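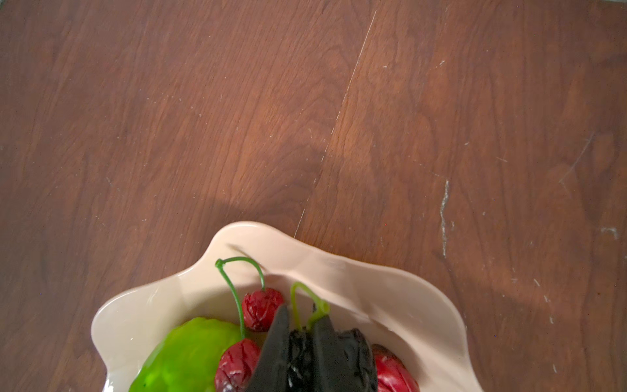
Zuvach collects manipulation data for companies that train grasping policies and do not want to run their own stations. Britta Engelhardt has been responsible for its collection protocol since July. We spoke with her and with Edem Nartey, who maintains the annotation tools, on 20 March 2018.

Engelhardt's first task was to rewrite the instruction sheets. The old ones, she said, told operators which object to pick, where to put it and in what order. "The recordings were clean and they were all the same. The model learned the order of the list. If you took away item one, it hesitated."

The current sheet for fruit sorting gives a goal and a time limit. Operators choose the sequence themselves and rearrange the items between episodes. A session yields 100 episodes when nothing fails. Nartey put the usual figure lower but would not give it.

Asked why fruit, Engelhardt cited geometry. "A block has an obvious grasp. A pair of cherries on a joined stem does not. You can close on one cherry, on the other, or on the stem, and each one behaves differently when you lift. The policy has to see all of these."

Stems cause most of the labeling disputes. Annotators mark the moment of contact and the moment of stable grasp, and a stem between the fingers makes the second hard to place. Nartey's rule is that the grasp is stable when the object stops moving relative to the fingertips in the wrist view. "If two annotators differ by more than 4 samples, it goes to a third. We do not average. An average gives you a time that none of them believed in."

Grapes are handled as a separate case. A bunch is wider than most single items, and the operator has to decide where along it to close. Engelhardt asks for variation in the approach angle and for attempts near the tip as well as across the middle. Slips are kept and tagged. "A failed grasp followed by a correction is worth more to us than a perfect first try. Early on, people deleted those. We lost several weeks of useful material."

The wrist view also has limits, in Nartey's account. The fingers hide part of the object at exactly the point where the annotator needs to see it, and anything close to the camera loses sharpness. He treats the gripper's opening width, logged separately, as the deciding signal when the picture is unclear. 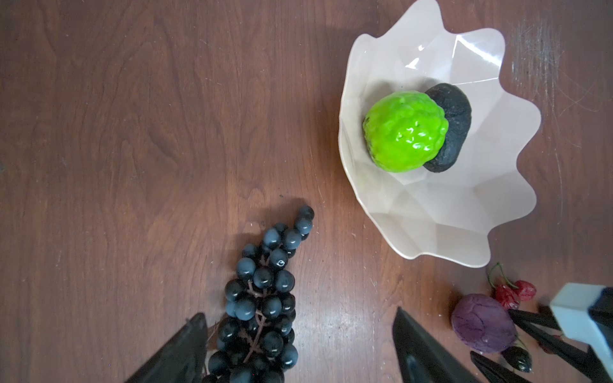

Two arms, one table

Tasks with two arms are newer at Zuvach, and both interviewees were cautious about them. The main difficulty is timing. Each arm's stream has its own clock, and a small offset makes a handover look as though the object were released before it was received.

"We reject the episode if we can't align it," Nartey said. "Shifting one stream by eye is tempting, and then you have trained on your own guess."

Engelhardt is more concerned with who yields. When both arms reach toward the same area, an operator tends to park one of them, and the data then contains long stretches in which one arm does nothing. She now has those stretches tagged as waiting so that a customer can drop them or keep them. Her next revision of the sheet will add shared containers, with both arms placing into one bowl.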